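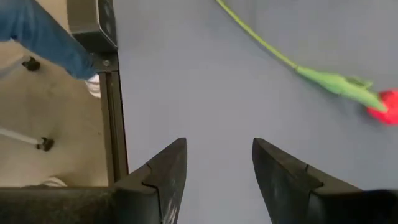
Workshop tips: getting a two-finger gripper to pick up thin-stemmed things

Print this page | E-mail this page

These notes come out of the bench work at Parkville on picking up artificial flowers, cable offcuts, paintbrushes and other long, light items from a flat table. The method was worked out by Tharushi Nanayakkara and is written up in full in the Larken report. What follows is the part that is useful at the bench, with the results that support it.

The problem

A stem lying flat on a smooth table offers very little to hold. If the fingers come down too high they close over it. If they come down too low the tips touch the table and the arm stops or skids. A flower has a further fault: the head is heavy compared with the stem, so a grip taken near the thin end lets the whole thing swing.

The method tested was to choose the grip point from the wrist camera view, by looking for the thickest straight length of stem near the head, and to turn the wrist square to that length before going down. The older method took the middle of the whole object as the grip point.

Result

The test set was 657 attempts, shared between the two methods. With the new grip point the item was lifted and held in 70 per cent more attempts than with the old one. Most of the gain was on curved stems, where the middle of the object often falls on bare table. On straight items such as brushes there was hardly any difference, and the old method is quicker to set up.

An attempt was scored as held if the item was still between the fingers 3 seconds after lifting. Items that turned in the grip but did not fall were scored as held. This favours both methods equally, but it should be kept in mind if your job needs the item to stay level.

Tips for the bench

Wipe the finger pads before each session. Dust on the pads lowers grip on smooth plastic more than any change of closing force we tried. A damp lint-free cloth is enough. Do not use spray polish anywhere near the table.

Check the joint where the pad meets the finger. A thin stem can lodge in a step or notch there and give a false reading of a closed grip. If this happens, lower the approach by 2 mm and repeat.

Set table height again after moving the table. Touch both fingertips down gently at each corner and write down the readings. A table that is level by eye can still be out by enough to spoil a flat pick.

Use a plain matt surface in a colour that none of the items share. Grey worked well for green and red items. White gave trouble under the ceiling lights.

Slow the last part of the approach. Blur in the wrist view shifts the apparent edge of the stem, and the grip point moves with it. Stopping for a moment above the item and taking the view again removed most of these errors – the cost is a longer cycle.

If the head of the flower is outside the view, do not pick. Move the wrist towards the missing end and look again. The method needs to see where the stem meets the head, and guesses made from the leaf alone were poor. Leaves were mistaken for the thick part of the stem more often than anything else. Where a leaf lifts off the table, treat it as something to avoid and take the grip on the other side of it.

Keep the floor beside the table out of the search area. Draw the limit just inside the table edge. In early runs the program proposed grip points on stool legs and on shoes, and a limit on reach alone did not stop it.

Place items at all angles. If they are always laid the same way, the wrist turn is never properly tested and the figures come out too good. We used a marked card spun by hand to choose the angle for each attempt.

Closing force

Start low and raise it only if the item slips. Hollow plastic stems flatten, and once flattened they are harder to lift the next time. Change any stem that shows a crease. Worn items left in the set were the main reason two July sessions had to be repeated.

Not yet tested

Real stems, wet stems and bunches. Omerović has suggested a softer pad for the first two, and a Vorico pad set is on order. Bunches need a different way of choosing the grip point and are left out of the present work.

Page last checked 19/03/2023

Contact the workshop | Copyright Parkville Workshop Notes | Back to top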